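Please Write Your Error Messages First

I have a habit that has changed how I build apps more than any framework ever did, and I want to talk you into it. Before I lay out a single screen, I write the error messages. All of them! The failed login, the full disk, the expired link, the photo that won't upload. Plain sentences in a plain text file, before any code exists.

I picked it up from Ragnheiður Gunnlaugsson when we were both working on Romitell, a small scheduling app for music teachers. She came to our first planning meeting with a list of 30 sentences and read them out loud. One of them was "We couldn't save this lesson, but your notes are still on this phone." We all nodded, and then someone asked whether the notes really would be on the phone. They wouldn't. We had no local storage in the plan at all. That one sentence rewrote half of our data layer, and I still get a little thrill thinking about it.

It works because a message is a promise. If you write "Try again in a minute," you've promised that trying again is safe, and now you have to think about what happens when the same payment goes through twice. If you can't write the message without using the word "unexpected," you probably don't understand the failure yet. Great! Go find out what it is while it's still cheap.

The usual complaint is that you can't know your errors in advance. Laine Uibo made that case to me over a very long lunch, and she's partly right. When we shipped Clutis we had 12 messages written up front and users still found a crash involving calendars and leap years that I would never have dreamed up. But those 12 covered nearly everything people wrote to us about, and adding a new one was easy, as there was already a place for it and a tone to match.

The other complaint is that it's slow. It takes me an afternoon. I sit down with a marker and a stack of paper, draw the main path through the app, and at every arrow I ask what could go wrong.

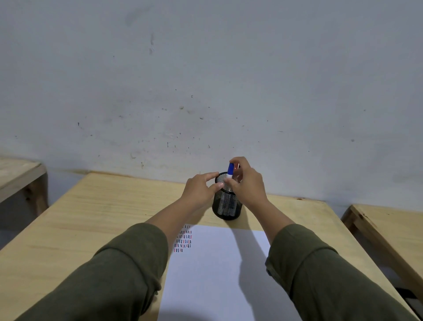
Blue is for the main path.

Then I type it all up, give each message an ID, and keep the file in the repo next to the tests. Translators love it. Support people love it even more (ask them, they'll tell you at length).

So try it on your next feature, even a tiny one. Write three messages and read them to somebody who doesn't code. If they ask "okay, so what do I do now?" you've got your first design bug, and you haven't opened the editor yet.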